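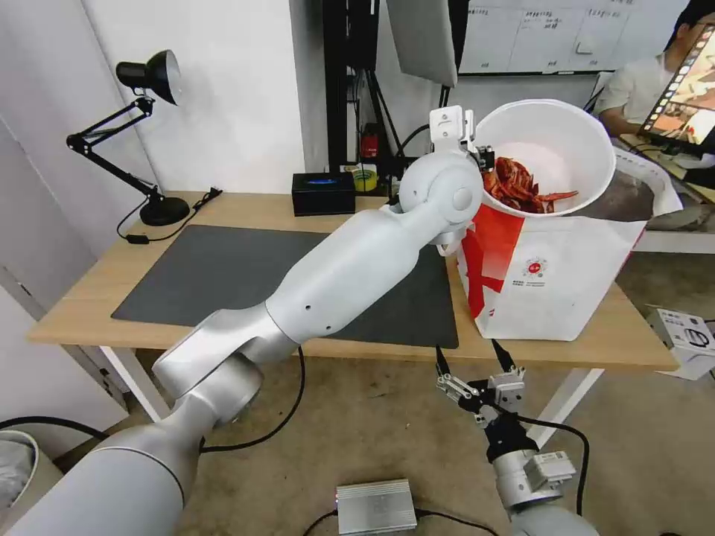 Red and white bag on my desk, with the bucket standing inside it

Cleaning a takeout bag with silver lining, and how to pack it?

Posted by Draremance

I eat lunch at my desk and I reuse one big delivery bag, red and white, with a handle. After 11 or 12 uses the inside smells of chili and old oil. How do I clean it without spoiling the lining? I also want to know in which order to put the food in. My desk mat is dark gray and every drop of oil stays on it.
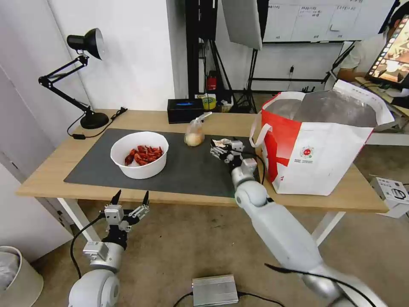

The bag and a bowl of dried chilies

Posted by Ngô

I have used such bags for two years, so I can tell you what works for me. Do not put it in the washing machine. The lining in mine got small cracks after one wash. Take a soft cloth, warm water and a little dish soap, and wipe the inside from the top down to the corners. Then wipe again with clean water and leave the bag open overnight. If the smell is still there, put a small cup of baking soda inside for one night more.
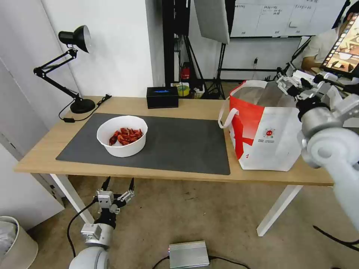 Dried chilies should not travel open in the bag. The small pieces and seeds go into the folds and you will find them in March. I keep mine in a jar with a screw lid and pour them in a bowl only when I am at the table.

Posted by Brostivance

just buy a new bag, they are cheap

Posted by Clerero

I agree with the cloth and soap. About the order: heavy and closed boxes go at the bottom, bread in its own small bag on top.

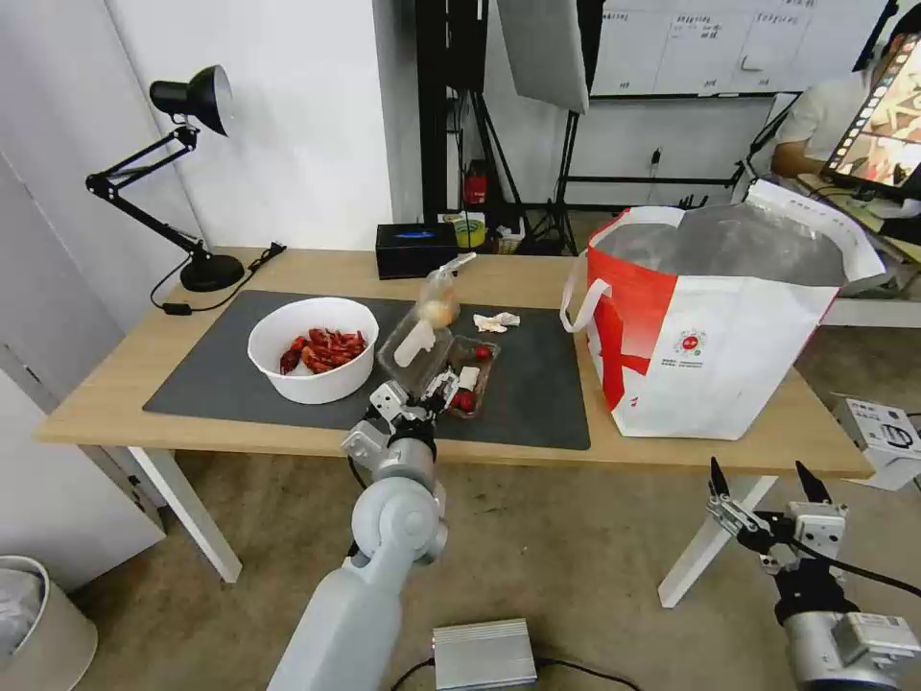 Small tomatoes I put in a hard box with a lid, because in a soft bag they break. For the oil on the mat, press a paper tissue on it first and do not rub. After that use the same soap water. My mat is fabric, maybe yours is different, so please try it on a corner before.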